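Moving bedrooms, part two

September 18, 2019

The bed finally came up the stairs in August, in 6 pieces, and it has taken me until now to sort out what goes on it.

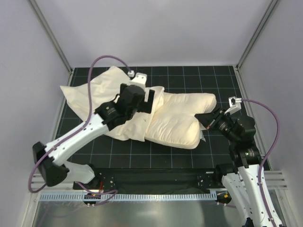 I sleep badly in warm weather and worse in a new room. The old duvet was too heavy, so I bought a lighter one in Stondside and spent 300 on it, more than I meant to. Pillows are harder. A cream one with a quilted look, like the one on the grid there, suits me if it folds over without a fight — I double mine up to read.

Sheets next. I tried plain cotton and went back to it after a week with something smoother.
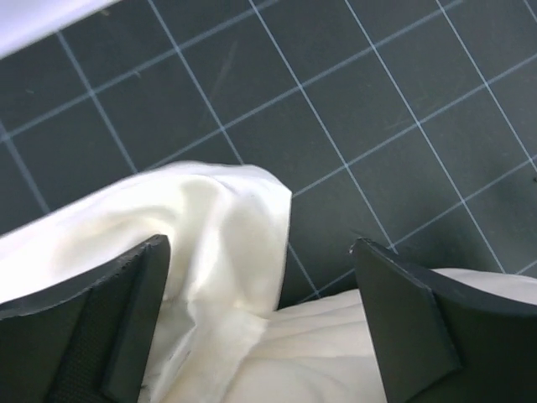 It slid off the mattress every night. The cotton stays put, and I'm sleeping until six most days. Curtains are still to do.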